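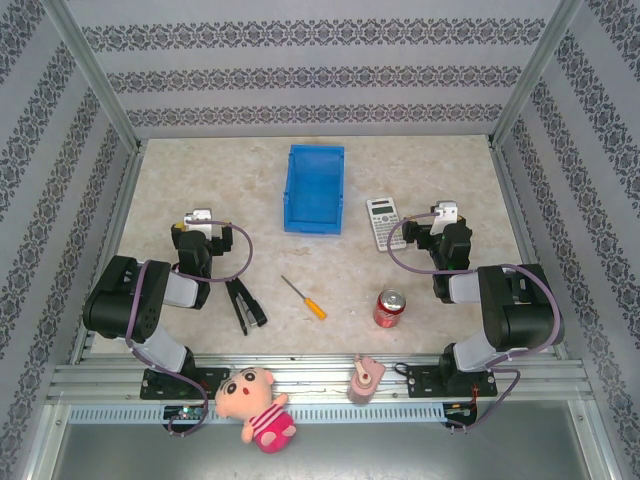

Week 4 notes: Collecting demonstrations without losing your mind

Okay, so last week we talked about what a policy is and why it's only as good as what you feed it. This week you're the ones doing the feeding. I'll go over how we record examples on the two-arm bench, what I want from each pair, and the mistakes I saw last July when I ran this with a smaller group.

The task

We call it Tiltar, after the folder it started in (sorry, the name stuck). You have a blue bin at the back of the table and a handful of everyday things in front of it: stapler, screwdriver, calculator, soda can. One operator drives both arms and puts everything in the bin. The can and the screwdriver are a good pair to think about before you start. One stands up, the other lies flat with the handle pointing off at an angle, and you'll want to come at them differently. The stapler lies open, and I'd grab it across the body and keep off the jaws.

A single try, from arms at rest to arms at rest, is an episode. The limit is 30 seconds. If you hit the limit, the recorder stops and marks the episode as timed out. Keep those! I'll say more about them below.

Before you record

Start the Wistik recorder and check that both arms show up. Move each joint a little and watch the numbers change on the screen. Open and close both grippers all the way, twice. Look at where the cables go when an arm reaches toward the back, and if one pulls tight, stop and come get me or Gyu-bin Bae. Please don't try to fix it yourself with the motors on.

Then do five practice runs with recording off. Everybody skips this and everybody's first few episodes are terrible.

Laying out the objects

I used to let people place things however they liked, and what I got was a neat little row, every time. People are tidy! The model trained on that learned the row beautifully and fell apart as soon as the calculator was on the other side. So now we use layout cards. Draw a card, set the objects out the way it says, record, draw the next one. There are 15 cards in a deck, and when you get to the end, shuffle and go again. Rotate things too. A screwdriver that always points the same way is barely one example.

Leave the bin where it is for this assignment. We'll move it in week 6.

How to drive

Slow and steady, but keep moving. Long pauses are the thing I complain about most. If you stop in mid-air to think, the model sees a robot holding still over a stapler and learns that holding still over a stapler is a fine thing to do. Plan your order first, then go.

Use the arm that's closer. If something is right in the middle, pick one arm and commit (I don't mind which, but stay with it for that episode). Passing an object from one gripper to the other is allowed, though it eats time and I'd avoid it until you've got some hours in.

If you drop something, try once more. A clean recovery is worth a lot, and we don't have many of them.

Labels

Each episode gets one of these:

good: everything in the bin, no drops
recovered: at least one drop or missed grasp, everything in the bin at the end
timeout: hit the limit
bad: collision, cable trouble, wrong layout, anything you'd be embarrassed to train on

Label it right after you record it. Cárdenas, section 3, has a nice discussion of what happens when labels get filled in from memory at the end of the day, and it's short, so read it.

Where we are

The shared set has 622 usable episodes so far and I'd like us to get to 1000 before we train the Flornden baseline. Timeouts don't count toward that number but they do go into the set, in their own folder, and we'll use them when we get to failure detection.

For next time

Bring your episode log and one episode you're unsure how to label. We'll play them back and argue about it. Also skim the notes on action chunking, at least up to the second figure.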